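Home | Reviews | News | Authors | Book Clubs | Subscribe

Svitlana Harasym has a new novel coming in May, and yes, I have already cleared my weekend

Shared 60 times | 19 comments

I was halfway through a bowl of cereal when the email from Skeltura landed, and I'm not ashamed to say the cereal went soggy. Svitlana Harasym's second novel, Liyanage, finally has a publication month! It's May, and the advance copies are already going out to bookstores (mine had better be in the mail).

If you read this page with any regularity you know how I feel about her first one, Deta, the ferry book, the one with the two sisters who won't speak to each other for the whole length of a river. I've pressed it on my mother, my dentist and a man sitting next to me on a flight to Denver. It sold slowly for a year and then a couple of big book clubs picked it up, and suddenly everybody wanted to know when the next one was coming. Five years is the answer. That's a long wait, but she teaches full time and she writes by hand, so I'm inclined to be patient.

The new book runs 427 pages, more than twice as long as Deta, and it's named for the family at the center of it. The Liyanages keep a small hotel in a made-up port town called Risov, and the story opens the morning after the grandfather has sold the place without telling a soul. From there it goes backward. Each section drops you a few years earlier, until you end up with the grandfather as a boy carrying other people's luggage up the stairs.
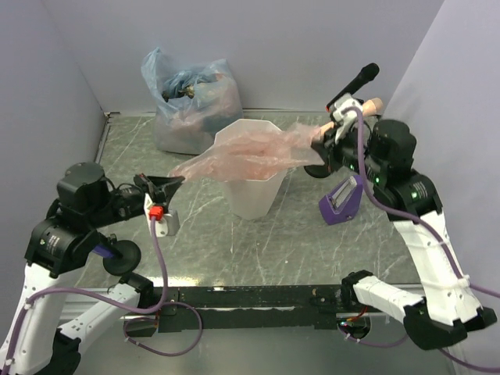
I asked Karla Gallegos, her editor at Skeltura, whether the backward thing was there from the start. It wasn't! The first draft went in the regular order and Harasym turned it around one winter, which meant rewriting nearly every chapter so that you'd learn things in a way that still made sense. Gallegos told me she was nervous when the new pages came in. "I read the last chapter, which used to be the first chapter, and I had to go walk around the block," she said. I love an editor who has to walk around the block.

Now, I've only seen the opening forty pages, so take this for what it is. The sentences are looser than in Deta, and funnier, too. There's a long breakfast scene with eleven guests and one working toaster that I read out loud to my husband, who doesn't like being read to and didn't complain. I did get a little lost among the cousins, and I'm hoping the finished copy has a family tree in the front.

The cover is by Frøydis Björklund, who also did the blue one for Deta. Nicanor Toledo is reading the audiobook, and if you heard him do those sea stories a while back you'll understand why I'm going to end up buying this thing in two formats. There's a Norwegian edition planned for the fall as well, with Vilgot Tangen translating.

Skeltura is also doing a signed first run of 3094 copies, an odd number that I forgot to ask about. Those go through independent stores only, so call yours now if you want one. Mine started a list last night and I was second on it, behind a woman who apparently got there before they'd even put the sign up.

Harasym will do a handful of readings once the book is out. Dates aren't set yet, but I'm told the first will be a 7 p.m. start somewhere in Chicago, with a Q&A after. I'll post the rest when I get them, and a proper review once I've read past page forty.

19 comments | Share | Save for later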